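Keeping tall, narrow packets upright in a shallow cupboard

Wurkon
Prerwood community help, Kitchen storage 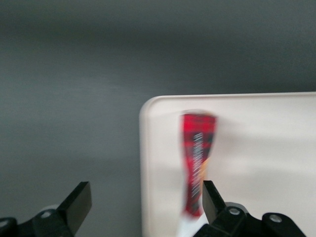

My cupboard shelf is 86 mm deep at the front rail and tall packets fall over whenever the door is opened. Folding the top down does not help. The red tartan one is typical: wide at the top, pinched at the waist, with a white lower section. I would like to store five like it without decanting. What holds them?

Nogueira
Packets of that shape are top-heavy once the contents settle below the pinch. Fit a rail at two thirds of packet height, measured from the shelf, and place them with the narrow side facing the door. Press the base flat first. A tension rod is adequate; check the end pads monthly.

Atel
Lay them flat in a drawer. Did that on Tuesday, no trouble so far.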